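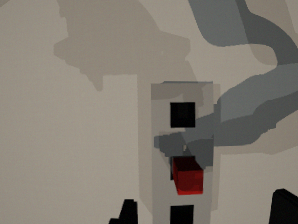
Simulated view between the two gripper fingers: grey block with square openings, red cube in one of them.

Setting acceptance rules for a simulated cube-in-slot task

These notes cover how to write, check and freeze the rules for a block-and-cube task before any episodes are accepted into a training set. They assume a working simulator, a two-finger gripper and a camera mounted close to it. They follow the practice used on the Tuhiwai task set and were last revised in June.

Step 1. Write the end state down first

Define the end state in terms of poses held by the simulator. Do not define it by what the camera shows. A cube that stands slightly proud of its opening and is tilted by a few degrees will look seated to one reviewer and unseated to the next. The rule has to settle the matter with numbers.

State the following in the task file:

Depth: the distance from the front face of the block to the outer face of the cube, with a maximum.
Tilt: the largest permitted angle between the cube and the opening.
Opening: which opening is the target, by index and never by words such as "middle".
Hold time: how long the cube must stay within limits.
Contact: whether the fingers may still be touching the cube when the check is made.

The contact line is the one most often left out. Without it, a cube held in place by the gripper passes, and the same cube may drop when released. Tuhiwai requires both fingers to be clear of the cube for 51 consecutive simulation steps.

Step 2. Number the openings from a fixed end

Index from the end of the block furthest from the robot base, starting at zero. Keep this order even if the block is turned round at reset. Views from a gripper camera are often cropped, so an index read off the picture is not reliable – the last opening in view need not be the last in the block.

Step 3. Fix the lighting and record it

Shadows from the arm links will cross the work in most episodes. With one light the shadow has a single outline. With more than one, the outlines overlap and give several tones on the same surface, and a grey block can lose much of its contrast where they fall.

Leave the shadows on. Models trained without them tend to fail when they are put back. Record the position, strength and softness of each light in the episode header. If lighting is varied between episodes, store the random seed as well as the final values. Shadow map resolution must also be stored, as a low setting gives stepped edges and a change halfway through a set is hard to find later.

Step 4. Check the view at the point of insertion

Render one still at the planned insertion pose and confirm three points:

The target opening is not hidden by a finger.
Both fingertips are at least partly in view, unless the task file says otherwise.
The cube colour is distinct from the block in shadow as well as in full light.

If the first point fails, move the camera mount. Do not change the approach path to suit the camera, as this alters the task.

Step 5. Run the rule against a reviewed sample

Take 649 episodes and have two people mark each as pass or fail from the rendered video, without seeing the automatic result. Compare the three sets of marks. On the first Tuhiwai sample Shagufta Ghumman and Jozef De Haan disagreed mainly over tilt, and the limit was tightened before collection went on.

Where both reviewers disagree with the rule, inspect the logged poses. The usual causes are a wrong opening index, a collision mesh that does not match the visible mesh, or a check made one step too early.

Step 6. Freeze and version

Once the rule is agreed, give it a version number and write that number into every episode. Any later change, including a change to a limit, is a new version. Episodes accepted under an older version must be run through the new check before the two are mixed. The Clolthorpe set held 2,131 episodes before this was done and came down to 2,000 afterwards.

Keep the rejected episodes. They go in a separate folder with the reason code, the rule version and the failing value. Requests to change a frozen rule go to Rangi Ellery with the episode numbers attached.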